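Zollholm Pocket Guide to Asylum Paperwork, second edition
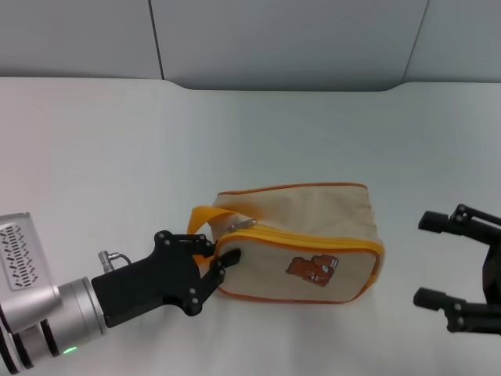 Canvas zip pouch with yellow strap loop

I put this guide together after two years of helping at a walk-in legal desk, where I kept answering the same questions about hearing notices, address changes and work permits (so many address changes!). It's 195 pages, small enough for a coat pocket, and it's in plain English all the way through.

The new edition adds 18 pages on family reunification and a much better glossary. Ryota Ichikawa checked the chapter on interpreters and made me rewrite half of it, which I grumbled about, but he was right.

I'd say it's best for sponsors, teachers and anyone going along to appointments with a friend. It won't replace a lawyer, so please don't use it like one.

Paperback, spiral bound
Item no. 2224
Price: $18
Box of 40 for community groups: email me for a quote
Next printing ships in July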